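3.2 Ticket returns after a change of headliner

Of 1259 ticket holders at the Getholm hall, 725 answered the survey. Returns peaked within 40 hours of the notice – earlier than Hägglund's model predicts.

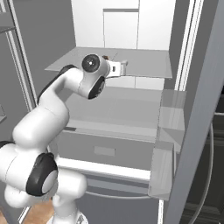

Figure 4. Simulated arm reaching into a tall cabinet.

Holders who had bought for the support act rarely asked for a refund. At Danville, where the notice came in June, the window was 30 days and the peak was flatter.
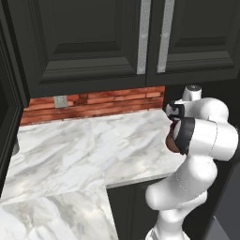
Figure 5. Rendered kitchen with dark upper cabinets and brick backsplash.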